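Burkthorpe Amateur Boxing Night: your questions

What time do doors open?
6 pm, and the first bout is at 7. I'd get there early, the bar line gets silly!

How much are tickets?
$15 standing, $35 ringside. We've got 200 ringside seats and they go fast.

Can my kid come?
Yep, as long as there's an adult along.

How long are the bouts?
Three rounds of 2 minutes each. Novices fight first.

Where do I pick up my tickets?
At the Skiven Street gym, any evening in July (ring the bell, I'm usually out back with the pads).
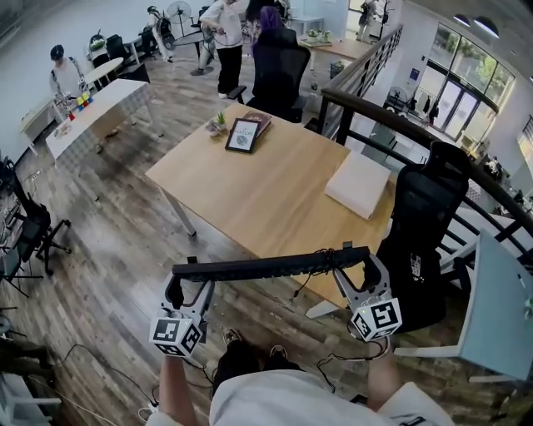

Wood floor, table and a little succulent.

Can I still get on the card?
Maybe! Bring your medical card and we'll try to match you by weight.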